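We use cookies to remember your basket and to see which pages are read. By carrying on you agree to this. Cookie settings | Accept

Plistine Walking Umbrella, black

The Plistine is a full-length umbrella for people who walk to work, to the station or across a large site. It has a plain black canopy, a straight shaft and a curved handle that hooks over a forearm or the back of a chair. It opens with a push button and closes by hand.

The cloth is a close-woven polyester with a coating on the inner face. It keeps off rain and gives good shade, and a fair number of our customers buy it for summer as much as for winter. The ribs are fibreglass. They bend in a gust and spring back, and if the canopy does turn inside out you can close the umbrella and open it again in the usual way.

We had the frame made a little lighter in September. The old one was steel throughout and people told us it was tiring to hold up over a long walk. The new shaft is aluminium, with the same handle and the same fittings as before, so older spare parts still fit.
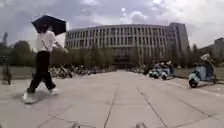 Can I use it as a sunshade as well as in the rain?

The black cloth blocks most direct sun, and many people carry it for that alone. Tilt it towards the sun and keep the shaft resting on your shoulder if your arm gets tired. Strong sun will fade the cloth over the years – the colour goes slightly brown at the folds first – but this does not affect how well it keeps out water.

Carrying it

A sleeve in the same cloth comes with each umbrella. It has a long strap, so the umbrella can be worn across the back when your hands are full. The strap adjusts with a slide buckle and can be taken off if you don't want it.

Care

Leave the umbrella open to dry before you put it in its sleeve. Mud and city dirt come off with a soft brush and lukewarm water. Don't use washing-up liquid, as it strips the coating. A drop of light oil on the runner once a year keeps it moving freely.

Spares and repairs

Ribs, tips, runners and handles are sold separately. Repairs are done at our workshop in Brindby. Send the umbrella in a tube with a note saying what is wrong, and we will write back with a price before we start. Frames are guaranteed for 2 years. The guarantee does not cover cloth damaged by doors, dogs or car boots.

Other colours

Black is kept in stock. Dark green and navy are made by Öztürkmen in batches of 2,000, and when a batch has gone there is a wait for the next. The shorter Skesholm model folds to fit a bag and has its own page.

Price: £40, sleeve included. Postage is added at the checkout.

Page last changed Tuesday, October 16, 2018.

Sign up to our newsletter for new stock and repair dates. Enter your email address. You can unsubscribe at any time.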